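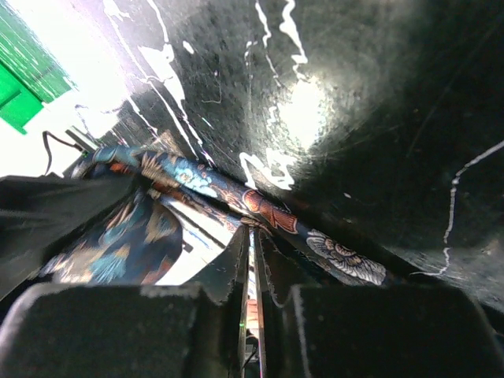 How long should a fingertip trial run before you change anything on the gripper?

Thirty-five grasps of the same item, with the same start position and the same controller settings. Fewer than that and a single badly placed item moves the result too much. Log every attempt, including the ones you would like to repeat.

March
By the Jundex Workshop Desk, Wevville

Filed under: Benches, Bots & Bits > Comparing Hardware

The notes below cover small bench arms used on household items, mainly soft goods such as ties, tea towels and napkins. They assume a pair of arms, parallel grippers, a camera at the wrist and a fixed camera over the bench. Most of it also applies to a single arm.

Fingertips

Test fingertips on cloth before anything else. A rigid cup or a block will be picked up by almost any shape of tip, so it tells you very little about the difference between two sets. A folded edge of patterned fabric separates them quickly.

We ran two sets: the narrow tapered tips supplied by Jedero and a broader flat pair from Antunes. The total was 402 logged grasps, and 173 of those were on the Antunes pair before one pad began to lift at the corner and we stopped. The counts are unequal and we have not tried to correct for it.

Narrow tips get under a fold with less approach height. They also pinch one layer when you wanted two. Flat tips take both layers more often but push the cloth ahead of them if they come in low. On a necktie the difference shows mostly at the narrow end, where there is little width to work with. At the wide end either set is adequate.

Close the gripper fully with nothing in it and look at the gap from the wrist camera. Note whether the inner edges run parallel. If they meet at the point and stand apart further back, thin fabric will slip out sideways under tension, and no change to grip force will cure it. Shim the finger mount and check again.

Wipe the tips with isopropyl alcohol and a lint-free cloth between sets. Let them dry.

Bench surface

A glossy black top looks tidy and is a nuisance. Overhead lamps reflect off it as white streaks and blotches, and in the wrist view these can be brighter than the item. Move the lamp first. If the streaks stay, fit a diffuser. Dropping the camera exposure is the third choice, as dark blue cloth on a black surface then loses its edge altogether.

Marbled or veined tops cause a milder version of the same trouble. A pale vein running alongside a narrow item can be read as its edge. Turn the item a few degrees and repeat the test before blaming the camera.

A matte mat solves both, but it also raises friction under the cloth, so grasp results from a mat and from a bare gloss top should never be put in the same column.

Wrist camera or fixed camera

Use both if the controller has the ports. The wrist view is the only one that shows whether the tips are over the fold or beside it. The fixed view is the only one that shows what the rest of the item is doing, and with a long item such as a tie the far end matters.

Set the wrist camera so that both fingertips are in view at the bottom, with their points clear of the gripper bodies. Tilt it up too far and you lose the point of contact. Tilt it down too far and you get a good picture of your own gripper.

Focus on the fingertips. Cloth hanging close to the gripper body will be blurred, and that is acceptable.

Check the fixed camera with both arms extended to the middle of the bench. An arrangement that looks clear with the arms parked may have the item hidden under the wrists once they meet.

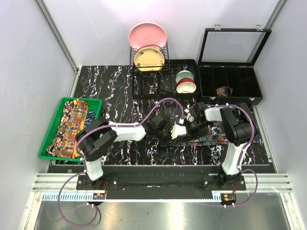
Grippers together at the centre of the bench, tie laid flat below. Folded ties in the green tray, left.

Layout

Mount the arms on a common rail and record the spacing before you tighten anything. Later on you will want to put it back.

Keep the middle of the bench for the item under test. Trays go to the side within reach of one arm, and racks or boxes go to the back. An open box with a hinged lid should have the lid against the wall, and the lid should be checked for movement when an arm passes.

Leave a few other household items on the bench during comparison runs - plates in a rack, small bowls in a tray. A gripper that only works on a bare bench has not been tested for a house. Keep them in the same positions for both sets.

Cables

Loop length is the commonest fault we see. Each arm needs enough slack to reach full extension and no more. Run the arm by hand through its whole range with the power off and watch the loop at the base and at the wrist. A loop that arcs over the bench is fine provided it stays above the grippers in every pose. One that sags into the fixed camera's view will spoil a whole session of recordings.

Coloured cable is worth paying for. It is easier to see against a black bench, and easier to mask out of the video.

Controllers

Swap one controller at a time, never both. With a pair of arms the temptation is to fit the new boards on each side and compare against last week's log, but the arms wear differently and the log will not tell you which side changed.

Mount the boards where the terminals can be reached without moving the base. At the front is convenient for wiring and bad for sleeves - a simple cover is sufficient. Label power leads at both ends.

The Jedero controller held position slightly better at low speed. The Antunes one was quicker to recover after a stall, and its settings survived a power cut, where the Jedero reverted to defaults. For cloth we would take the low-speed behaviour. For plates and bowls we have no preference yet.

Two-arm grasps

When both grippers meet over one item, set the closing order and keep it. Left closes, right confirms, then lift. If both close together, the tips can catch each other, and a small misalignment becomes a bent finger.

Start the lift at low speed and hold for a second at 35 mm. Check the fixed view for the item's ends before going further.

What to write down

Tip set, controller, surface, lamp position, item, which end was grasped, layers held, result. A paper sheet on a clipboard is adequate. Record dropped items and missed items separately. They have different causes and usually different fixes.

Spare pads for the Antunes tips come in packs of two. Order them before starting.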